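Section 3: Setting up your Pulell label printer for a toy swap

I run the toy swap in Hinville and I put this guide together after setting up the Pulell for our second branch over in Fallville. The booklet in the carton is fine for shipping labels, but it says almost nothing about small labels, so this section is what I wish I'd had on my kitchen table the first time. Last updated 22 January 2021.

Before you start

You'll need the printer, its power cord, one roll of labels and a laptop with the label program already on it (that was Section 2 – go back if you skipped it). Set aside a good chunk of the evening. My first go took almost 3 hours, and most of that was me loading the roll backward!

Loading the roll

1. Turn the printer off and unplug it.
2. Press both side tabs and lift the lid until it clicks. It's stiff when it's new.
3. Slide the roll onto the spindle so the labels feed from underneath, printed side up.
4. Push the green guide in until it just touches the roll. Snug, not tight, or the labels crawl off to the left as they print.
5. Pull a couple of inches of backing through the front slot and close the lid with both hands.
6. Plug in, switch on, and tap Feed once. One blank label should come out and stop right at the tear bar.

Caution: The print head gets hot on long runs. Let it sit 10 minutes before you open the lid to change a roll.

Note: If the light blinks orange after step 6, the lid isn't fully down on the right side. Mine does this about every other roll and a firm press sorts it out.

Making your categories

Do this part on paper first, I mean it. I typed in categories as I went along and ended up with "soft," "soft toys" and "softies" as three different things, and fixing it ate a whole weekend in August.

1. Open the program and choose New List.
2. Type a short name for each category. Anything over 11 letters gets squashed on a small label.
3. Give each one a letter code. I use S for soft things, B for blocks and M for mixed.
4. Save the list, then save it again somewhere else.

A mixed code really earns its keep. Plenty of what comes through the door doesn't belong with anything, and you can print one label for the whole container and move on with your life.

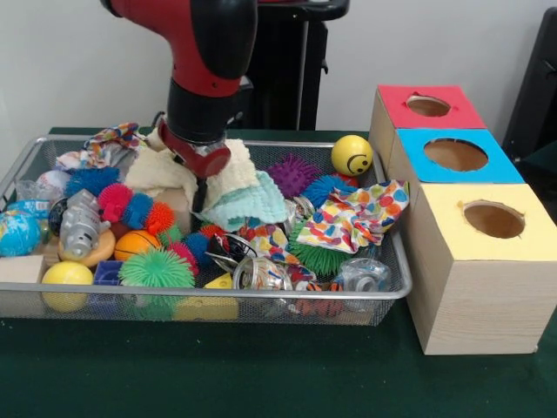
Fig. 3-1. Wire basket of mixed items, code M.

Printing your first batch

1. Pick your list, then choose Print Range.
2. Enter a start number and an end number. We're up to 352 in Hinville, so Fallville starts fresh with an F in front.
3. Print one label only and check it. Is the code readable from arm's length? Is the border even on both sides?
4. If it's too pale, go to Settings, then Darkness, and move up one notch at a time.
5. Print the rest and leave them on their backing until you need them.

Caution: Don't tug a label while it's still feeding. You'll throw off the spacing and every label after it will be a hair too low.

Where to stick them

Smooth, hard surfaces are best. On wire or mesh, loop the label around a cardboard tag and tie it on, as labels stuck straight to wire peel within days. For sets that need to stay together, I put the same number on every piece and add a little dot next to it.

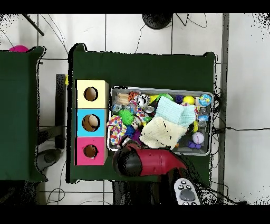
Fig. 3-2. Stacked cubes (code B) and a tray of mixed toys (code M).

Note: Keep labels off fabric. The glue leaves a gray patch that won't wash out. Use a safety pin and a tag on anything for older kids, and label the container for the little ones' stuff.

If the numbers print twice, or the program says it can't find the printer, turn everything off, count to ten and turn the printer on before the laptop. Still stuck? Try the other USB port, then go to Section 6, where I've listed the error lights.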